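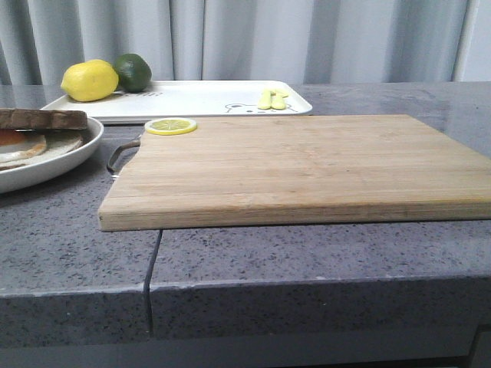
Month three of building a kitchen arm from the Fludia plans and I'm still not sold. The pitch on the build page is that it "handles everyday produce." Fine. Today's everyday produce is a lemon, a lime and one slice of lemon lying flat on the bamboo board, and my money is on the slice beating it.

2/
Whole lemons I believe in. Round thing, two fingers, close until the current spikes. My nephew's claw toy can do that. A slice on a flat board gives you almost no edge to get under. Every demo clip I've found uses whole fruit. Draw your own conclusions.

3/
Cost so far: $363. The page says you can do it for less if you "have a few servos around." I did not have a few servos around. Who does?

4/
The shoulder servo is a Cindov and it buzzes when it holds position. Forum answer is "they all do that." I've swapped the horn, shortened the cable and dropped the hold current. Still buzzes. The Thorlacius one on the wrist is silent, so no, they don't all do that.

5/
Beverley Whitlock asked why I don't train it on more examples. Bev, I have 64. Recorded them by hand, one at a time, after work. The guy whose config I copied had 2,503. Nowhere in his write-up does he mention how long that took or who else was in the house.

6/
Also his counter was plain white. Mine is gray with black and white speckles all over it, and the depth readings get jumpy near the front edge. Might be the stone. Might be my calibration, which I last did properly in December. I'm not blaming the stone until I redo it.

7/
Someone will say buy the Grudivard suction tip. I read the spec sheet. It wants a smooth dry surface. It's citrus.

8/
What I'd accept as a pass: slice picked up off the board and put down on the tray without getting folded in half, two tries in a row. One try is luck. I've watched enough one-try videos.

9/
Printing thinner fingertips tonight, the beveled ones. If they snap like the last pair I'm going back to the stock ones and sticking to whole fruit like everybody else.

2/22/25, fingertips v4, PETG, 100% infill, for my own notes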